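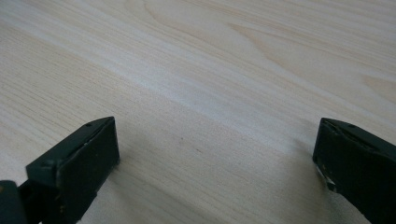 The tabletop, with the light coming across it.

2023-01-25

I cleared the table this morning. For many weeks it was the place where everything landed: the post, the gloves, two library books, the Inano catalog I never read. Now all of it is in a box in the hall, and I don't want to think about the box today.

I had forgotten how pale the wood is. The lines run very fine and close in one part, then they open and become wide arcs, almost like waves. I followed them with my finger while the coffee was getting cold. There is one tiny dark speck. I don't know if it is in the wood or only a crumb – I left it.

We bought this table in July at Huttunen, after looking at seven others. It cost 147 with the delivery, and I complained about it the whole way home. The seller told us to oil it two times in a year. I did not do it even once, but I see no scratch and I am a little proud.

In the afternoon I must write the letter to Lilholm about the heating. I will write it at this table, with only the paper and one pen on it. Soup for dinner, the rest of the beans.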